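What is Plevimar, in plain words?

It's the planner I work on with Sorcha Pollock at Ruvwood. You give it a goal, like "go through to the next room", and it works out where the base and the arm should move. I mostly look after the door code – my favorite part!

Can I try it without a robot?

Yes! Everything runs in the simulator first, wrist camera included.
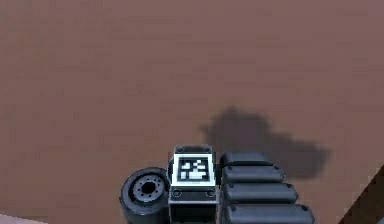
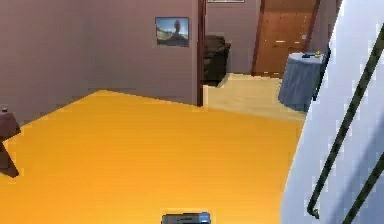
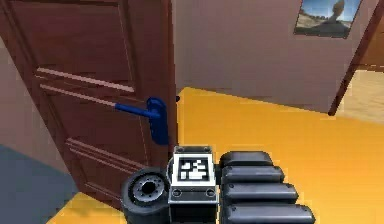
Door planning begins with a guess at where the hinge is, and the planner keeps fixing that guess as new views come in. Handles get their own detector, and I trained ours on 835 rendered views in August. A bright blue lever on a dark reddish-brown door is an easy one for it (brown on brown is where I still get grumpy bug reports). If yours gets missed, lower the score cutoff a little and run it again.

Does it need the marker on the wrist?

Only for the calibration check. You can turn that off in the settings.

Who do I write to when it crashes?

Me, or Innes Ritchie if it's the controller. Please attach the log – the whole thing, not the last 37 lines.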